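4.3 Comparing two grippers by hand

Use this procedure to compare the Fistik and Uvton hand-held grippers before fitting either one to an arm. Work at the same table for both.

1. Charge the gripper to 100 per cent and switch it on.
2. Fix the marker cube to the top of the gripper and tighten both screws.
3. Put on the glove. Check that the second cube sits flat on the back of the hand.
4. Set the object to be picked up on the table, 40 cm from the near edge.
5. Press record and wait for the timer on the rear display to start.

CAUTION: Keep fingers clear of the jaws while the motor is powered.

6. Pick up the object, hold it for 2 seconds and put it down. Repeat with the other gripper.

Note: Keep both cubes in view of the head camera. If tracking drops out, the controller shows error 903. Stop, save the take and start a new one. 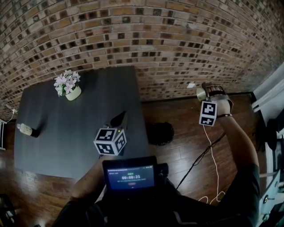

7. Stop recording before putting the gripper down. Takes that end with the gripper on the table are rejected at import.
8. Copy the takes to the Corkmont controller and label each one with the gripper name.

For jaw pad changes, see 4.4.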